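How to Budget a Tabletop Robot Cell for Pick-and-Place Work
Updated May 6, 2022
Filed under: Planning and Purchasing

Most first budgets for a small robot arm are built around the price of the arm. The arm is the easiest item to get a quote for, so it goes on the first line and everything else is estimated from it. At our Plultstead shop the arm came to less than half of what was spent by the end of the first year. The procedure below is the one we now use for each new cell, including the second one at Brarneston.

It assumes a single arm, a two-finger gripper, a small camera at the wrist and a fixed table. It does not cover mobile bases or anything that needs a safety fence.

Before you start
You will need a written task, a floor plan with outlet locations, and the name of the budget line the purchase will be charged to. If capital and consumables are charged to separate lines, find out the threshold between them now. Grippers often fall on one side and fingertips on the other.

Step 1. Write the task as a placement problem
State what is picked up, where it ends up, and how far off it may be. "Sort parts" can't be priced. "Pick up a small cube and set it inside a marked square without touching the line" can. The second version gives you an object size, a target size and a tolerance, and those three values decide most of what follows.

Include the order of operations if it matters. A spelling task with letter blocks uses the same hardware as a plain sorting task, but each block has to be identified before it is moved, and that affects the camera and lighting lines.

Step 2. Size the gripper from the object
Measure the widest face you intend to grip. Add clearance on both sides for approach error. The gripper's full opening must exceed that total, and the fingertips must be narrow enough to come down between neighboring objects. Wide tips are sturdy but they force you to space the work out, and the table grows with the spacing.

Request the finger drawings along with the quote. If the vendor can't supply them, plan on measuring the fingers yourself and add a day of labor.
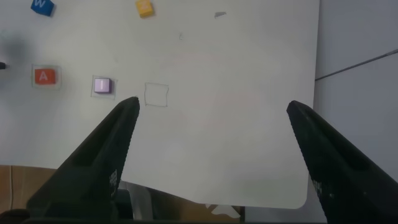

Targets should be specified at the same time as the fingers. A drawn outline costs nothing and can be moved in a minute, so use pencil while the layout is still changing. Clear pads or tape hold up better, but a glossy surface may throw reflections into a wrist camera under overhead lights. Buy a small quantity and test it under your own lamps before ordering for every station.

Step 3. Choose the table before the arm
Check three things: stiffness, surface finish and reach. The table must not move when the arm stops suddenly. A matte top is easier on the camera than a polished one. For reach, mark the farthest target and the farthest pickup point, then compare both against the vendor's working envelope with the gripper pointing straight down. Published reach figures are usually for a fully extended arm, and that posture is of little use for picking.

White tops show dirt. Budget for wipes and put cleaning on the schedule. Smudges and bits of debris add clutter to the camera's view, and a pencil line that has been rubbed faint should be redrawn before a run.

Step 4. Price the consumables by the year
At Plultstead we stock the following for each cell:

Fingertips: 2 spare pairs
Target pads or tape: 3 rolls
Work objects: 6 complete sets
Wrist cable: 2 spares

Our order for these items was $381, excluding freight. We place it in October, ahead of the year-end freeze on purchasing. Work objects are listed because they wear. Corners round off, printed faces get scratched, and a block that has lost its marking is no longer usable for a task that depends on reading it.

Step 5. Add labor and downtime
Enter setup, calibration and layout changes as separate lines. Calibration has to be repeated whenever the camera mount is disturbed, and every fingertip change should be treated as a disturbance. In the Kanaan project we entered calibration once, as a one-time cost, and overspent the labor line in the second quarter.

Step 6. Compare quotes on the same basis
We use a sheet called Grovine for this. It has one row per item and one column per vendor, with blank cells flagged. A blank means the item is either included or missing, and the vendor has to say which in writing. Check these rows in particular — mounting plate, controller cable length, software renewal, and return freight for repairs.

Step 7. Hold back a reserve
Keep part of the budget unassigned until the first layout has been run through from end to end. The usual claims on it are a different set of fingers, better lighting and a larger table. Release the remainder only after the placement tolerance from Step 1 has been met at every target, including the ones at the edges of the reach.

Related pages: Wrist Camera Mounting; Fingertip Replacement Log; Purchase Request Form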